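Tape and Trays: The Packing Bench at Ibarra

Ibarra is the smaller of the two stockrooms we run for Brurkus, and it has one packing bench. In September we cleared the bench down to the surface and started over with how the small supplies are kept. This page has notes on the tape and the tray for the other stockroom, which is planning the same change.

Before this, tape was kept in a cardboard box under the bench along with spare labels, string and whatever else had been dropped in there. A person packing an order had to bend down, feel around for a roll and hope it was the right width. Most people gave up and left a roll out by the scale, so there was always tape on the bench and it was always in the way.
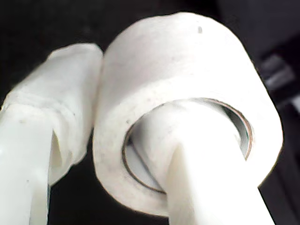 White tape is what we use most at Ibarra. It goes on inner wrapping, on shelf labels and on the lids of boxes that will be opened again. We buy it in cartons from Ondel and go through 100 rolls between stock checks. The side of a roll picks up dirt quickly, and the gray smudges on this one are typical after a roll has been moved around a bench. They don't affect the tape as long as the dirt stays off the sticky edge. If it gets worse than that, peel off the first turn or two and throw it away. Rolls should be laid flat or hung through the core. Standing them on edge leads to rolls on the floor.

The wide roll and the narrow one do different jobs. Wide is for box seams. Narrow is for labels, bag tops and bundles of cable. When both were in the same box, people used whichever came out first, and we had bags closed with three times the tape they needed - and seams that lifted because the narrow roll was the one at hand.

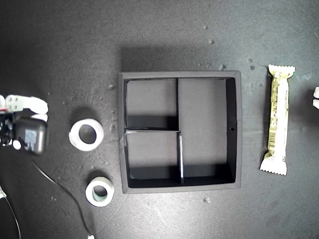

Heriberto Bautista wrote to ask whether an open tray was a good idea at all. The stockroom at Clatari tried open trays, he said, and they filled up with pens and box cutters inside of a month. He would rather see a peg for each roll and nothing else on the bench.

It's a fair point, and we did consider pegs. The wall behind our bench is taken up by the order rack, so pegs would have to go at the far end, out of reach of the person packing. A tray can be moved to either side, depending on who is working and which hand they use. We also wipe the bench at 9 every morning, before the first orders come down, and the tray gets emptied of anything that doesn't belong in it at the same time.

The other thing that helps is having fixed places inside. A plain tray turns into a junk drawer. One with dividers gives each item its own spot, and a pen lying in the tape section looks out of place.
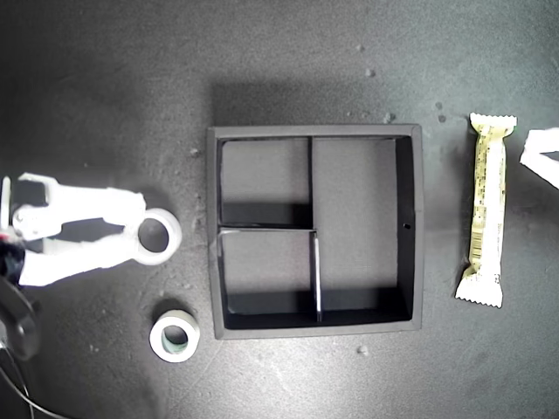
The tall section on the right is meant for the things that are too long for the two square ones, mainly the marker and the folding rule. Tape goes in the squares, wide roll at the top and narrow roll at the bottom. Please keep to that order at both sites so that people who cover shifts don't have to look.

Spare rolls stay on the shelf, 40 to a bin. Labels come in packs of 500 and have their own bin next to the tape. When a bin is half empty, write it on the order sheet by the door.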